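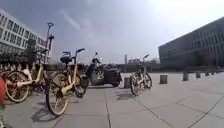 Clundeo nav kit, trial notes, plaza runs
19 Jan 2018

Kit as delivered: compute box, stereo head, mast bracket, Gretex battery adapter, license for Plisstead mapping software. Loan ends in November if we don't buy. Firmware left at factory settings for all runs below.

Setup
Bracket holes did not line up with our base plate. Redrilled two. The manual shows an older bracket. Adapter got warm on the bench at full load, still inside its rating. Camera calibration took 50 minutes, mostly repeats after the board slipped.

Runs
Did 5 loops, 4 of them complete. Loop 3 aborted by hand when the pose estimate jumped sideways and the planner tried to correct at full steering rate. Log saved. Same jump shows in loop 4 at lower amplitude, recovered without help.

Suspect the paving. The slab joints repeat, so a one-slab shift gives the matcher almost the same picture. Features per image limited to 2,000 by default and most of them land on joints. Try masking the ground plane, or weighting points above the horizon – buildings are far off but they don't repeat as badly.

Parked bikes: spokes come out as holes in the depth map. The cost map keeps the saddle and frame and loses much of the wheel. Inflation radius hides this at default. Do not reduce it. Bollards are fine.

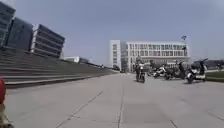 Moving obstacles are handled by a separate tracker, off by default, and the quick start guide leaves it out. With it on, a scooter coming head-on gets a track late compared with one crossing. Expected for stereo at range, but the data sheet gives a single figure for both cases. Ask Clundeo which one they measured.

Steps are classed as obstacle from below. Not tested from above and won't be until the drop check is wired to the brake relay.

Compared with the Kinoshita unit: easier logs, better mount, worse localization on open paving. Price is close enough to ignore.

To do
– rerun loop 3 log with ground mask
– tracker on for all further runs
– send bracket drawing back with corrections
– recheck adapter temperature, closed housing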